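Wanted: one part-time packer for gift boxes (you like fiddly things, I hope) 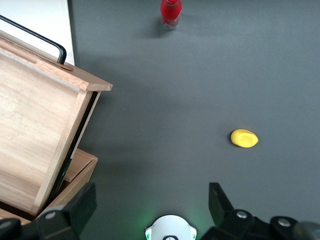

I run Guvora out of a rented workroom behind the bakery, and we put together gift boxes for people who can't decide what to give their aunt. Small stuff, pantry stuff, pretty stuff, all of it packed by hand! I've been doing most of it with Osamu Ikeda, who is going back to school, so I need a new pair of hands before the holiday orders start. Every order begins with an open wooden box on the gray table, and then you and I argue a bit about what goes where. A red bottle is a pain because it wants to lie down and roll, and a little yellow thing shaped like a lemon looks lost until you find it a corner. If that sounds like a nice puzzle to you, keep reading.

The job is three mornings a week, with more hours in December if you want them (I will beg you to want them). You'd be packing, tying ribbon, sticking on labels and wiping down the table between orders. A slow morning is 59 boxes for the two of us, a busy one is almost 100. You don't need experience. I do need you to be gentle with glass and okay with standing, and please tell me when something looks crooked, I like hearing it.

Pay is by the hour, every other Friday, and you take home a box of your own each month. There's a radio and we take turns picking the station. Mine is terrible, be warned.

To apply, send me a few lines about yourself and the best present you ever wrapped. No résumé needed. You can also drop a note at the bakery counter with my name on it. I'd love someone to start in July 2026 so there's time to learn the ribbons.

Katia Sala, Guvora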